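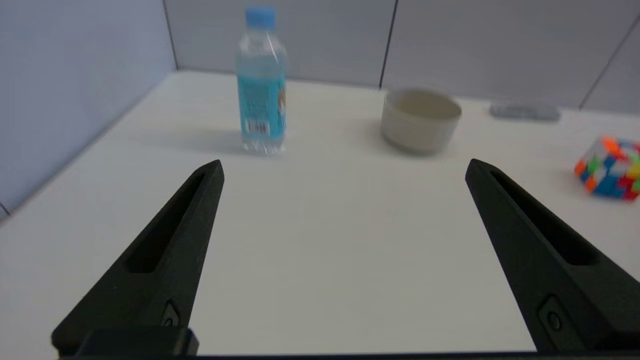 Home & Kitchen > Around the House

Getting the News in the Kitchen Without Losing Your Mind (or Your Signal)

By Zoriana Melnychuk
5 min read

I have had a radio going in my kitchen for as long as I've had a kitchen, and a fair number of you have written in over the years to ask how I manage to hear a whole call-in show over the dishwasher. So I finally sat down with a cup of tea and wrote out everything I do, along with a few things readers have taught me. Most of it costs nothing, and none of it needs a toolbox.

Move the radio before you buy a new one

I can't tell you how many perfectly good radios get thrown out when all they needed was a different shelf. Mine lived on top of the refrigerator for years and buzzed through every interview. I moved it to the windowsill on the Druststead side of the house and the local station came in so clearly that I could hear the host turning pages! Try the windows first, then an outside wall. Keep it away from the microwave, phone chargers and those cheap plug-in LED strips under the cabinets, which are terrible for AM. If you aren't sure what's causing the noise, switch things off one at a time while a talk program is on. Speech shows up interference much better than music does.

If your set has a wire antenna hanging out of the back, stretch it out. A bit of painter's tape will hold it along the window trim, and it peels off cleanly when you want to repaint. Telescoping antennas do better when you tilt them a little at a time and step away between tries - your own body changes the reception more than you'd think.

Turn the bass down for talk

My old Loven has a bass knob that somebody at the factory must have been very proud of, and with it turned up every council member sounds as if he's speaking from inside a barrel. For news and interviews, bring the bass down and the treble up slightly. You'll be able to follow along at a lower volume, and the people upstairs will thank you. On a smart speaker, look in the app for a setting with a name like "voice" or "speech."

Pull it forward, too, so the speaker sits near the front edge of the shelf. Pushed back in a corner, it booms.

Cleaning a greasy radio

Kitchen radios get sticky. Unplug it, or take the batteries out, and go over it with a soft cloth that's barely damp with water and a drop of dish soap. An old dry toothbrush or a clean makeup brush is wonderful for the grille. Never spray anything straight at it. For the crackly volume knob, turn it all the way up and down a couple dozen times with the power off. Sometimes that clears it for months, and sometimes you'll need a can of contact cleaner made for electronics. Let everything dry completely before you plug it back in.

Put chores and shows together

I iron during the long interview program, which starts at 9 in the morning, and I save podcasts for jobs where my hands are wet and I can't fiddle with buttons. Farzad Asadi, a reader in Lanbridge, wrote to say that he downloads his episodes in the evening while his phone is charging, so nothing stalls in the garage where his Wi-Fi doesn't reach. I've done the same ever since. Check your app's storage settings while you're in there and have it delete what you've already played. I had 285 old episodes sitting on my phone last May, and I'd wondered why I couldn't take a picture!

Keep a pad by the radio

Phone numbers, book titles, the date of the public hearing - they go by so fast. I keep a pad and a pencil on a string inside the cabinet door. Pens stop working when the paper gets a little greasy, but a pencil always goes.

One for storms

Keep a battery set in the same drawer as the flashlights, with the batteries stored beside it and not inside, where they can leak. Write your local station's frequency on a piece of masking tape and stick it on the back. Try the set out when you change the clocks, and put fresh batteries on the grocery list then if it sounds faint.

Like these tips? Enter your email to get our household newsletter. You can unsubscribe at any time.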